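허용 오차

과제 코드는 시트 펴기였다. 지시문은 한 줄이었다. 흰 천의 가까운 모서리를 잡아 펼친다. 목표 수량은 유효 에피소드 300건, 마감은 6월 첫 주. 유리 보이코는 작업일지 첫 칸에 날짜를 적었다. 2025년 5월 14일 수요일. 비고란은 비워 두었다.

규정상 에피소드는 양손을 천 위에 띄운 준비 자세에서 시작한다. 손가락은 벌리고, 아무것도 쥐지 않는다. 이 자세로 2초를 유지해야 기록이 유효하다. 2초에 못 미치면 파다리 서버가 파일을 자동으로 반려했고, 반려 사유에는 언제나 같은 문장이 붙었다. 초기 상태 불명확.

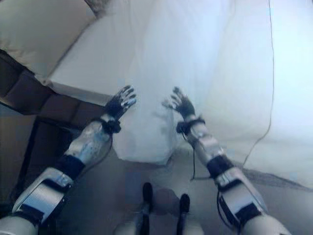

"왼손이 먼저 내려갑니다." 렌카 페셰크가 헤드셋으로 말했다. 그녀는 옆방에서 검수를 맡고 있었다. "14번부터 계속 그래요."

"지시문에는 순서가 없습니다."

"순서가 없으면 섞여야 합니다. 유리 씨 것은 안 섞여요."

유리는 최근 기록을 불러왔다. 왼손 선행, 왼손 선행, 왼손 선행. 그는 오른손잡이였다. 다음 에피소드에서는 오른손을 먼저 내렸다. 접촉은 정상이었으나 파지력 곡선이 늦게 올라왔고, 천이 손끝에서 한 번 미끄러졌다. 재시도 후 성공. 그는 라벨을 '성공(복구 포함)'으로 지정하고 저장했다.

베리코에서 내려온 지침서 개정판은 복구 동작을 권장했다. 실패 직후의 교정이 학습에 유용하다는 이유였다. 다만 고의로 만든 실패는 금지였다. 고의 여부를 판정하는 기준은 지침서 어디에도 없었다. 유리는 이 항목을 두 번 문의했고, 두 번 모두 접수 확인 메일만 받았다. 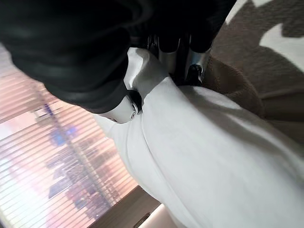 오후 작업에서 문제가 된 것은 잡는 깊이였다. 얕게 잡으면 들어 올릴 때 빠지고, 깊게 잡으면 아래 담요가 딸려 왔다. 손목 영상으로는 경계가 보였지만 머리 쪽 영상으로는 보이지 않는 경우가 있었다. 조작자는 머리 쪽 영상만 볼 수 있었다. 유리는 결국 보지 않고 잡는 법을 익혔다. 손가락이 닫히는 동안 조종 장갑에 전달되는 저항이 고르면 한 겹, 끝에서 한 번 걸리면 두 겹이었다.

"52번, 어떻게 알았어요?" 렌카가 물었다.

"무엇을요?"

"담요가 물렸는데 들기 전에 놓았잖아요. 머리 쪽 영상에는 단서가 없어요."

"걸렸습니다."

"걸렸다는 건 채널에 안 들어가요. 모델은 그 값을 못 받습니다."

유리는 센서 목록을 확인했다. 관절각, 전류, 영상. 장갑의 저항값은 조종 장치 안에서만 계산되고 저장되지 않았다. 플라케오가 만든 구형 장치라 출력 포트도 없었다. 기록상 그는 아무 이유 없이 손을 놓은 사람이었다.

"제외할까요?"

잠시 잡음만 들렸다. 검수자가 판단을 보류할 때 누르는 버튼에는 짧은 신호음이 있었다. 신호음은 나지 않았다.

"전류에 흔적이 있어요. 아주 작은데, 놓기 직전에 올라갑니다." 렌카가 말했다. "사람은 못 볼 크기예요. 모델은 볼지도 모르고."

52번은 유효로 처리되었다.

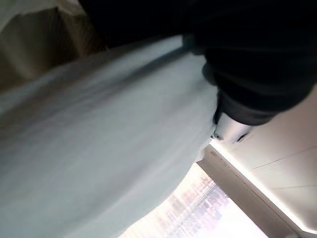
교대 전에 유리는 에스코베도에게 인계 메모를 썼다. 접촉 순서를 섞을 것. 준비 자세 유지 시간을 지킬 것. 담요가 물리면 들지 말고 놓을 것. 마지막 항목 뒤에 판별 방법을 적으려다가 세 번 고쳐 썼다. '손끝에서 걸리는 느낌'은 지침서의 용어가 아니었다. '저항의 불연속'은 맞는 말이었지만 읽는 사람이 무엇을 해야 하는지 알 수 없었다.

그는 문장을 지우고 숫자를 적었다. 52번 참조.

에스코베도는 메모를 읽고 파일을 열었다. 처음부터 끝까지 재생한 다음 다시 처음으로 돌렸다. 그리고 장갑을 끼기 전에 맨손을 들어 화면 속 손과 같은 속도로 손가락을 오므려 보았다. 유리는 문 옆에서 외투를 입으며 그 손을 보았다. 왼손이었다.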